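Plorbridge hotel for a May wedding, 110 guests?

tessa_h
Posted 2024-12-24
We got engaged and I'm already deep in venue tabs! Front runner is the Plelirer. They quoted us for 110 guests, dinner in the garden room, and a block of 62 rooms. Has anyone been to a wedding there? I want to hear everything, good and bad.

marlo62
Congratulations!! My cousin got married there last May and I still talk about the lamb. The event manager, Dorian Lecomte, remembered all the kids' names by dinner. Go see it in the late afternoon if you can, the light on that terrace is gorgeous.
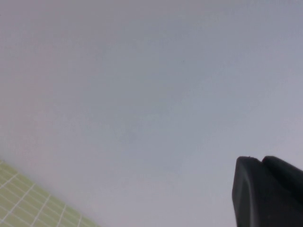

Pale gray, one tiny dark speck

quietfork
Going to disagree a bit. Food was great, but the garden room is tight once you add a dance floor. We had 8 to a table and I spent the night with my elbow in somebody's bread. I'd look at the Özkan across the river. Their ballroom holds 300 and you can bring your own cake.

marlo62
The Özkan is lovely but 110 people in a room for 300? You'd rattle around in there!

quietfork
They close off half of it with a divider. Looked fine to me.

tessa_h
Ooh, didn't know about the divider. Does either one do a tasting before you sign? And is breakfast included in the room block?
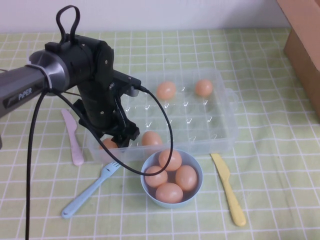 Breakfast matters more than dinner to my dad, so I have to ask.

marlo62
Plelirer did a tasting for my cousin after the deposit. Breakfast was included for us, and the pastries were so good I went back twice.

benno_k
Whichever you pick, get the room block cutoff in writing. We booked through Ultent and lost our rate by a day. Still the best weekend of my life though!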